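Open day at Zostier: one arm, one sofa

Zostier's open day promised "robotics in the home," and the home is a rendered living room on a screen. Horacio Montecinos looks after the cell, arm and room alike, and showed us his setup list. Step one is the grip check: a dark cylinder between the two fingers, upright, pads touching it from either side.
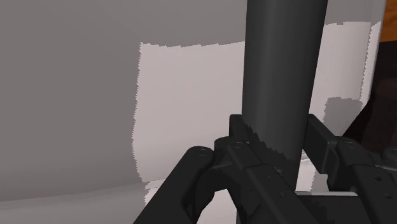
The pedestal and the pencil

The arm is a Franka Emika on a dark box beside a pale sofa. Horacio moved the pedestal 6 times in April before the reach suited him, which is more than I've done for my own furniture. A yellow pencil lies on the seat cushion, with a plaid pillow farther back.
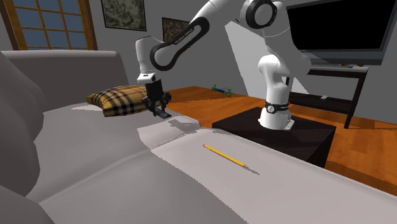
Macarena Robles keeps the log of faults. Entry 61 reads "fingers closed, pencil disagreed." Her repair was to reset the finger zero and restart, then 40 dry runs before anyone touched the settings again. I asked about oil. She said the simulated kind is very reasonably priced.

Coffee was in the hallway, and real.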